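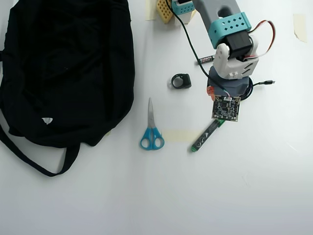
Wasargate Community Workshop
Opening-Up Checklist, with comments
Walked on Sat 13 June by Orvokki Honkanen, with Yavuz Baysal holding the flashlight

Dear all, thank you for putting up with us while we poked our heads into every closet. I have kept the same order as the May sheet so you can lay the two side by side. Where I had nothing to say I have tried to say nothing, though you know me.

1. Front door and ramp
Door opens fully and stays open: OK
Ramp free of leaves and grit: OK
Handrail firm: NEEDS WORK
Comment: The rail is fine at the top and wobbles at the bottom post. Yavuz got it to move a good bit with one hand. The screws are tight, so I suspect the wood behind them has gone soft. Please lean on the upper half until it has been looked at, and do mention it to anyone who comes in with a walker.

2. Exits and hallways
Back exit opens from inside without a key: OK
Exit signs lit: OK, both
Hallway clear along its whole length: NOT OK
Comment: The folding chairs have crept back into the hallway again — I know the closet is a squeeze, and I know it is late when the evening classes finish and everyone wants to get home. Still, they can't live there. We moved them into the side room before we left. If you find there really isn't space, come and tell me and we will think of somewhere together.

3. Fire extinguishers
Kitchen: OK, gauge in the green
Main room: OK, gauge in the green
Back hallway: tag out of date
Comment: The gauge on the back hallway one looks healthy but the service tag has run out. I have left a message with Sesteck, who did the others. They are usually quick to call back, and very pleasant about it too.

4. Smoke alarms
Test button, main room: OK
Test button, kitchen: OK after new battery
Test button, storage room: OK
Comment: The kitchen one gave a sad little croak, so Yavuz changed the battery then and there. Spares are in the drawer under the kettle. If you take the last one, please write it on the shopping list.

5. Power outlets and cords
Outlet covers whole and firmly fixed: OK
Cords free of cuts and tape repairs: 2 removed
Power strips not plugged into each other: OK
Comment: We took two extension cords out of use, one with a nick near the plug and one that had been wrapped in tape by some kind soul. They are in the box marked DO NOT USE on my desk. The long orange Ploller cord is in lovely shape and can reach nearly anywhere you'd want it.

6. Kitchen
Stove knobs turn off fully: OK
Fridge temperature: OK
First aid kit complete: NEEDS WORK
Comment: We are short of small bandages and the burn gel expired in May. I'll pick up both on my next trip to town. The kettle has been descaled and tastes much better for it.

7. Shelving and storage room
Shelves fixed to wall: OK
Heavy things low down: mostly
Aisle wide enough to walk through: OK, 760 mm at the narrowest
Comment: Yavuz measured the aisle twice, bless him. The paint cans on the top shelf of the Sheikh unit need to come down to the bottom, and I would rather two people did it together with the good stepladder. The old stepladder with the missing foot has gone to the dump, so please stop looking for it.

8. Restrooms
Floor dry, no leaks under sink: OK
Hot water not scalding: OK
Lock can be opened from outside: OK
Comment: All fine, and cleaner than my own at home.

Still to do
Handrail, bottom post — Orvokki to find a carpenter
Extinguisher tag, back hallway — waiting on Sesteck
Bandages and burn gel — Orvokki
Paint cans — Yavuz plus one, any evening

If you notice something we walked right past, write it on the back of this sheet with your name, or just catch me by the coffee. I'm in most mornings.

O. H.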